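Moushumi Gamage
January 19, 2026

Bin picking, gripper comparison. Two candidates on the same arm: the Nisico two-finger and the Brandania suction head. Same bin, same camera, same controller. Posting numbers and notes as a thread so I can link to it later.

Total logged attempts: 3624. An attempt is one commanded descent into the bin, whether or not anything came up. Items were reshuffled by hand between runs. No item was removed from the set for being awkward.

Success criterion: item clears the bin wall and stays in the gripper for 2 seconds at the hold position. Dropping it on the way to the hold position is a fail. Picking two items at once is a fail. Picking the wrong item cleanly is logged separately and excluded from both.

588 attempts had to be thrown out. The controller was stamping joint states with its own clock and the camera was stamping frames with the host clock, and the offset drifted over a long run. If you are mixing a Gallagher controller with a USB camera, sync first and then collect.

Suction, short version: very good on flat faces, fine on smooth round things if you come in close to the normal, useless on long fibers. It leaks and the vacuum reading never reaches threshold. I tried a larger cup and a softer cup. The larger one pulled the fabric into the line and I spent an evening with tweezers.

Two-finger, short version: slower per pick because it needs an orientation, but it degrades more gently. A bad grasp is often still a grasp. Main failure is closing on the bin floor when the depth map has a hole in it.

Depth holes are mostly a lighting problem. A scratched, shiny floor gives you returns that are either missing or far too deep. I added a floor plane clamp in software: nothing below the calibrated plane counts as a target. Crude, and it removed most of the floor strikes.

Wrist rotation is limited to 90 degrees either way in my planner. The arm can do more. The cables can't. I would rather lose some grasp angles than replace a hose every week.

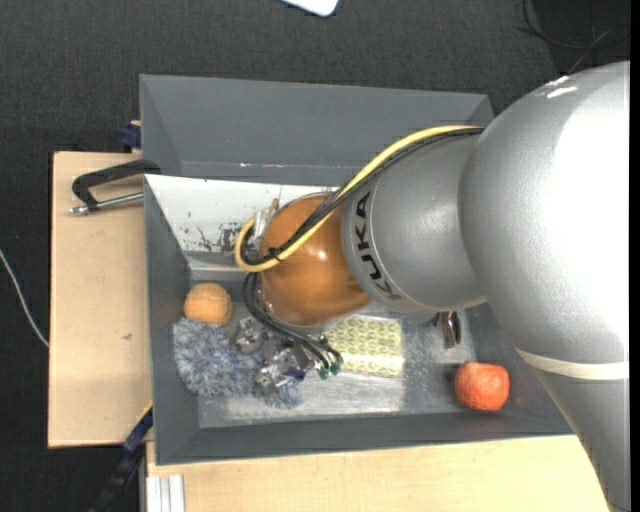
Item choice matters more than item count. I want one thing from each category that breaks an assumption, and then I stop adding. The shaggy blue-grey and white textile is the one that breaks suction, and the light-orange ball rolls if the first finger touches early. The yellow-green pack should be the easy case for the cup, but the shiny strip across it confuses the segmentation and it gets split into two targets.

Cable routing, for the person who asked in June: slack loop at the wrist, thin lines tied to the thick one, and run the full rotation range at low speed before you trust it. Check the loop at both limits. Mine caught on a bin wall at one of them.

Not tested yet: the Gustetti soft fingers. They are on order. I expect them to do well on the ball and badly in corners, where there is no room for the fingers to spread.

Per-item tables are next, once I have relabeled the split-target cases by hand. Raw logs on request, with the unsynced runs in their own folder.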